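Elby Listening Service
For Younger Listeners
How a Podcast Reaches Your Ears

Prepared by Kavinda Uddin, Schools Department
Monday, December 2, 2019

Suitable for readers aged eight to eleven. Words printed in capital letters are explained in the word list at the end.

What is a podcast?

A podcast is a programme made of sound that is kept on the internet. It is divided into parts called EPISODES. A radio programme is usually sent out at a set time, and everyone who wants to hear it live must switch on at that time. A podcast episode stays where it has been put, so that one listener may play it at breakfast and another may play it three weeks later on a long car journey.

Podcasts can be on any subject. Some tell stories in chapters. Some give the news, and others are conversations between people who know a great deal about trains, or beetles, or the history of soup. The Elby Listening Service looks after podcasts made by schools, libraries and clubs in and near Ustska. One of them, Trisetness, is a story programme for children, and this page uses it to show how an episode is made.

Planning the episode

Before anything is recorded, the makers decide what the episode is going to say. For a story programme this means writing a SCRIPT. The script gives the words that each reader will speak, and it also has notes about sounds, such as a door closing or rain on a roof.

An ordinary episode of Trisetness lasts 16 minutes. The script is read aloud with a clock running before the day of recording. If it is too long, the writers take some sentences out. If it is too short, they may add a scene, or they may leave it alone, as an episode does not have to be the same length every week.

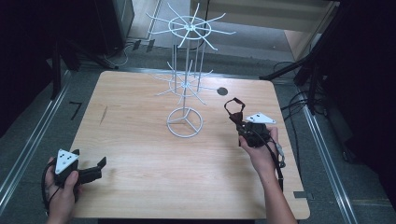 Recording the voices

Sound is made when something moves the air. When you speak, your voice sends tiny movements through the air, called vibrations. A MICROPHONE picks up these vibrations and turns them into an electrical signal, and a computer stores the signal as a long list of numbers.

The numbers are measurements. The computer measures the signal many thousands of times every second, so that the list is close enough to the real sound for our ears to accept it. When the episode is played, the numbers are turned back into a signal, and a loudspeaker or a pair of headphones uses the signal to move the air again.

Recording is best done in a room with soft things in it. Curtains, carpets and cushions soak up sound. In a room with bare walls the sound bounces back, and the listener hears an echo. Trisetness is recorded at the Debnath Library, in a small room with thick curtains on three sides. Readers are asked to take off bracelets and to put each page down gently once they have read it.

Putting the pieces together

A recording is seldom used exactly as it was made. Readers cough, lose their place or say a word wrongly, and they are simply asked to begin the sentence again. The person who chooses the best pieces and joins them in the right order is called the EDITOR.

The editor of Trisetness is Tahsin Biswas. He listens to the whole recording once without changing anything and writes down the times of any mistakes. He then removes the mistakes, adds the music and the sound effects, and checks that no voice is much louder than the others. Last of all he listens through a cheap pair of headphones, as many listeners will do the same.

Making the file smaller

A finished episode is stored as a FILE. Sound files can be very large, and a large file takes longer to travel over the internet and fills more space on a telephone or tablet. For this reason the file is COMPRESSED. The computer leaves out some parts of the sound that people would hardly notice, and it stores the rest in a shorter way.

A file can be compressed too much. Voices then begin to sound watery, and music suffers even more. The editor has to choose a size that is small enough to send easily and still pleasant to hear.

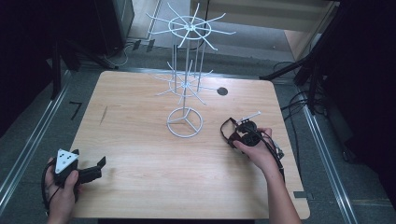 White wire display rack with two tiers of hooks, standing on a light wooden table.

Sending it out

The compressed file is copied to a SERVER. A server is a computer that is left running day and night so that other computers can ask it for things. Elby now keeps 1,882 episodes on its servers, and each of them is also stored on a second server in a different building.

Next to the episodes the server keeps a list called a FEED. The feed gives the title of each episode, the day it was added, a few lines about it and the address where the file can be found. When you SUBSCRIBE to a podcast, the app on your device looks at the feed from time to time. If a new line has been added, the app knows that there is a new episode and can collect it for you.

There are two ways to listen. If you DOWNLOAD an episode, the whole file is copied to your device and can be played later without an internet connection. If you STREAM it, the file arrives a little at a time while you are listening. Streaming may stop for a moment if the connection is slow.

Who is listening?

The server keeps a count of how often each file is asked for. The first episode of Trisetness was downloaded 700 times, and the whole series has been downloaded some 4,000 times. These figures do not tell us exactly how many people have listened. One download may be played to a whole class, and another may never be played at all.

Staying safe

Always ask a parent, carer or teacher before subscribing to a new podcast. Some programmes are made for adults, and the title may not make this clear. If a programme invites you to send in a message, do not give your full name, your address or the name of your school unless an adult has agreed. Keep the volume at a comfortable level when you wear headphones.

Word list

COMPRESSED: made smaller so that it takes up less space.
DOWNLOAD: to copy a file from a server to your own device.
EDITOR: the person who cuts and joins the recordings.
EPISODE: one part of a series.
FEED: the list that tells apps which episodes there are.
FILE: a collection of information stored under one name on a computer.
MICROPHONE: a device that turns sound into an electrical signal.
SCRIPT: the written words of a programme.
SERVER: a computer that sends files to other computers when they ask.
STREAM: to play a file while it is still arriving.
SUBSCRIBE: to ask an app to look out for new episodes.

For schools

Classes may visit the recording room at the Debnath Library from January. Teachers should apply in writing to the Schools Department, giving the number of pupils and their ages.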